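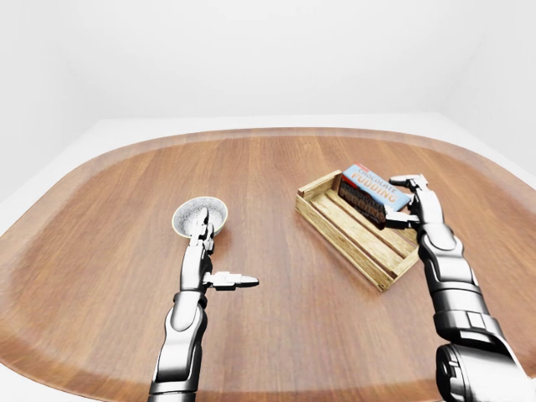
How do I get white rings out of a timber dining table without stripping it?

Asked by Jacqueline Hervieu, November
3 answers – 74 views

We bought a second-hand timber table and it has picked up several cloudy white rings from mugs, plus one bigger patch where a takeaway container sat through dinner. I can't feel anything when I run a finger over them. The seller thought the finish was a lacquer but wasn't sure. I've wiped it with warm water and dish soap and it made no difference. I have a tin of Brunet furniture wax in the shed and a bottle of Trustine oil my sister gave me. Will either of those do it, or do I need to sand the whole top back? I paid $460 for it and would like to avoid making it worse.

Answer 1 – 48 votes

Don't sand yet. White marks are nearly always moisture caught in the finish. Dark or black marks mean the water has got down into the timber, and that's a bigger job.

Leave the oil and wax alone for now, as they can seal the mark in. Start with heat. Lay a clean, dry cotton tea towel over the ring, set an iron to low with the steam off and the water tank empty, and press for a few seconds. Lift it and look. Keep going in short bursts and keep the iron moving. If the finish starts to feel tacky, stop and let it cool right down.

If the ring fades but doesn't go, leave it overnight. Next, try a small dab of plain white toothpaste (not gel) on a soft cloth and rub lightly with the grain. Wipe off with a damp cloth and dry it straight away. Toothpaste is a mild abrasive and will change the sheen on a glossy top, so test it on the underside or the inside of a leg first.

Wax goes on last, once the colour is even. A thin coat, buffed off.

Answer 2 – 3 votes

mayonnaise. leave it on overnight, wipe off in the morning. worked on my nan's sideboard. didn't do much on our coffee table though

Answer 3 – 0 votes

I'd check what the finish is before doing anything. Put a drop of methylated spirits on a hidden spot and wait a minute. If it goes soft or sticky it's probably shellac, and I wouldn't put an iron anywhere near that. If nothing happens it's likely a modern lacquer or polyurethane – the low heat method is fine for those if you're patient. Also get some coasters. We use the cork ones from Cemireo.

Last updated in November
2 comments · 3 shares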